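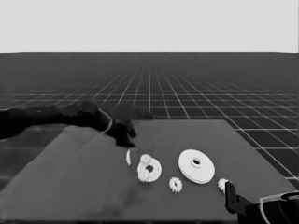 February, sim bench, started 9.40

Picking up gear assembly collection on Garlow where Myroslav left it. His note from last night just says "left arm twitchy near the ring, check filter". Thanks.

Filter was set to 6 for left arm and nothing for right. Put both at 6, felt laggy, dropped to 2. Better. Twitch still there if you hold the wrist nearly straight and come down steeply, so don't do that. Not a fix, I know.

Target for this batch is 400 keepers. Have 465 recorded on disk but that includes the warm-ups and all the ones where the operator said "no, scrap that" out loud and then forgot to press scrap. Need to go through them by hand. Valentyna has offered, will take her up on it before she changes her mind.

Rules for what we keep, as agreed at the whiteboard (someone wiped it so writing them again):

- both arms start clear of the parts, no contact before the first frame is logged
- a regrasp is fine, keep it. Two regrasps on the same gear, keep it but tag it
- gear dropped off the table = scrap
- gear dropped on the table and picked up again = keep, we want these
- long pause while operator thinks — trim, don't scrap
- no pushing a gear home with the side of the finger. Looks fine on replay, policy learns to bulldoze everything

Last one is from the Yatsenko run, where the trained policy shoved the big wheel across the table every single time. Took us ages to see it was coming from the demos.

Start positions. Randomiser was spreading parts too tightly, small gears spawning up against the ring or on top of it. Myroslav thinks leave it, real bins are messy. I think it's fine for a slice of the batch but the early demos should be easy to read. Compromise: spacing now a setting in the Troltlow config, default wide, messy is opt in. Not tested messy yet since the change.

Greyscale render is on for this whole batch. Do NOT mix with the colour episodes from January, they are in a seperate folder and should stay there. Loader doesn't check.

11.15 — replay crashed on loading an old episode. Part names changed and the old files still have the previous ones. Wrote a little rename script, it's in Gilel under tools. Run it on a copy.

Right arm: operators keep going for the nearest small gear first whatever the prompt says. Natural, but it means order is nearly always the same and the model will just memorise it. From now on the prompt names the gear to start with and it's changed every episode. If operator picks wrong one, scrap and go again, no relabelling after.

Also gripper closing speed. Left is snappier than right and I can't find why, same values in both files as far as I can tell. Operators are compensating without noticing. Asked Valentyna to diff the two configs properly, my eyes have gone.

14.30 — trained a quick one overnight settings but short, just to see. Reaches fine. Hovers. Hovers some more. Closes too early on thin parts when they're edge-on to the camera. Want more demos with parts standing up, and a second view if we can afford the disk.

To do
- sort the 465, V.
- messy spacing test
- left/right speed thing
- ask Myroslav what he did to the wrist limits, they are not what's in teh readme
- back up before anyone touches the loader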